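Irmont Materials Workshop
Notebook, Kiln Room
November
Entry by Szymon Mazurek

Subject: Rewiring of the Preda kiln, continuity and insulation checks, and condition for return to service under Greltlow.

The kiln was isolated and locked out at 8:40 a.m. The key is in the lock box in the corridor and the tag carries my name. Work covered by this entry concerns the terminal box, the element leads, the thermocouple run and the door switch. The brickwork was inspected but not repaired.

Electrical tape, assorted colors.

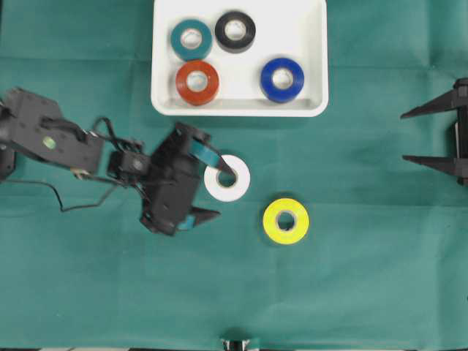
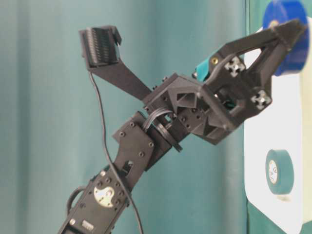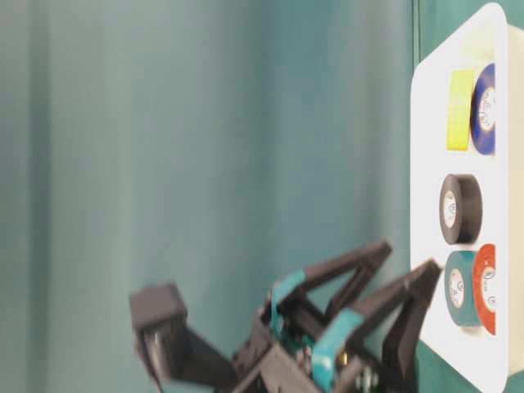
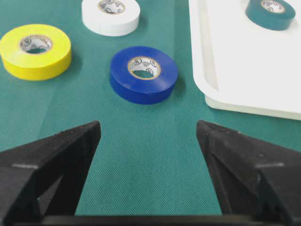 Reason for the work

The kiln had tripped its breaker during the last two Greltlow glaze firings, both times late in the climb. The first trip was put down to a supply disturbance and the firing was restarted the next morning. The second could not be explained that way. The tiles from both firings have been set aside and marked as not valid for color comparison. They should not be entered in the glaze record, even as a note.

The existing breaker is rated at 30 amperes and was found to be of the correct type. It was operated by hand several times and moved freely. No discoloration was found on the breaker itself or on the bus behind it. Attention then passed to the kiln end.

Condition as found

Terminal box cover removed. Heavy gray dust inside, mostly brick and fiber. It was vacuumed with the fine filter fitted, and a respirator was worn for this part of the job. Colleagues opening the box in future are asked to do the same. A dry brush should not be used.

The lower element lead had browned at the terminal and its sleeve had become brittle. The sleeve broke on handling. The brass connector was pitted on one face, and the screw took less than a quarter turn before it was tight, so it had been carrying current on a poor contact for a considerable time. The upper and middle leads were sound, though their sleeves were also stiff near the shell.

The conductor markings inside the box did not agree with drawing 221. Two of the supply conductors are exchanged relative to the drawing. This makes no difference to the heating, but it cost most of an hour during tracing. The drawing has been corrected in pencil and initialed. A clean copy is to be made when the office printer is available.

Work carried out

1. Lower lead cut back to bright metal. The cut went further into the tail than hoped. There is enough length remaining for one more repair of this kind, after which the element will have to be replaced.

2. New connectors fitted to all element leads, including the sound ones. The old connectors are in a labeled bag in the second drawer and may be discarded after the next service.

3. Fiberglass sleeves replaced throughout. Vinyl tape was not used anywhere on the hot side of the box. It is suitable for marking the supply conductors where they enter, well clear of the shell, and for nothing else on this machine. A strip left by an earlier repair had softened and crept along the lead, leaving a residue which took some effort to remove with a plastic scraper.

4. Supply conductors marked again at both ends, following the corrected drawing. Tape was wrapped with a half overlap and the tail laid down without stretching. When the tail is pulled tight it lifts within a few weeks in this room.

5. Door switch removed, cleaned and refitted. The plunger had been striking off center. The bracket was slotted slightly and moved toward the hinge. The switch now opens before the door has moved a finger's width.

6. Thermocouple run checked along its full length. Polarity correct. The ceramic beads near the shell are chipped but none are missing. The run passes too close to the lower element lead and was moved to the far side of the box, held with a ceramic standoff from stock.

Measurements

Continuity through each element was steady and agreed with the values on the inside of the cover. The lower element read slightly high before the repair and came into line with the others afterward.

Insulation resistance to ground was taken with the elements cold and the supply disconnected. The first reading, taken before cleaning, was poor enough that I repeated it with a second meter. Both meters agreed. After cleaning and new sleeves the reading was above 100 megohms on every lead. I consider the dust and the broken sleeve together to be the cause of the trips, although the dust alone may have been enough on a damp day. The room had no heating for part of the month and the brick would have taken up moisture.

The ground bond from the shell to the panel was also measured and is acceptable. The bonding screw had paint under its washer. It was removed, the paint scraped away and a new star washer fitted.

Controller

The Edex controller was left in place. Its stored programs were copied out by hand before work began, as the memory battery is of uncertain age. They were checked after power was restored and none had been lost. The copy is tucked into the back cover of this notebook.

The firing counter stands well short of the 3,000 operations at which our own maintenance sheet calls for relay replacement. I would nevertheless recommend ordering the relay now. The present one is noisy when it closes, and the last order took most of the summer to arrive.

One matter remains open. The controller reads a few degrees above the room thermometer at rest. The same offset was present before the thermocouple run was moved, so it is not a result of this work. For the glaze series it is of little importance provided it does not change. It should be compared against witness cones in the next full firing and the result entered on the facing page.

Trial firing

The lock was removed at 2:15 p.m. after a second look over the terminals. The kiln was run empty on the slow drying program with the vent open and the lid propped for the first part. There was a faint smell of binder from the new sleeves, which passed. Current was measured on each supply conductor and was well balanced. The terminal box cover was warm to the touch at the end of the program and no more than that.

No trip occurred. The drying program does not reach the temperature at which the earlier trips took place, and this result should not be taken as proof of the repair. A full firing without ware is required before any Greltlow tiles go in.

Brickwork

A crack runs from the lower element groove toward the peephole. It was present at the last inspection and does not appear to have lengthened. The groove lip is missing along a short section, and the element is held there by pins. Two of the pins were loose and have been reset. The floor was vacuumed, and glaze spots near the center were ground off and the area given a fresh coat of wash. The shelves are due for the same treatment. They are stacked on the rack by the sink, worst at the top.

Instructions until further notice

The kiln is not to be left unattended during the full test firing. Someone is to be in the building for the whole of the climb, and the breaker is to be checked by hand for warmth each hour.

If the breaker trips, it is to be left off. Do not reset it and do not open the lid to look at the ware. Write the time and the displayed temperature in this notebook and notify me.

The vent is to remain open through the early part of every firing until the new sleeves have been through a full cycle.

Nothing is to be stored on the kiln lid or against the terminal box. A stack of cardboard trays had to be moved before this work could begin.

Outstanding

Clean copy of drawing 221.
Relay for the Edex controller, to be ordered.
Full test firing with witness cones.
Replacement beads for the thermocouple run; same bore as present, length not important.
Quotation for a lower element for the Preda, to be held on file.
Ask whether the room heating is to stay on overnight.

S. Mazurek

Added later, 4:50 p.m.: insulation reading repeated after the kiln had cooled enough to handle. No change from the earlier value. Cover refitted with all screws.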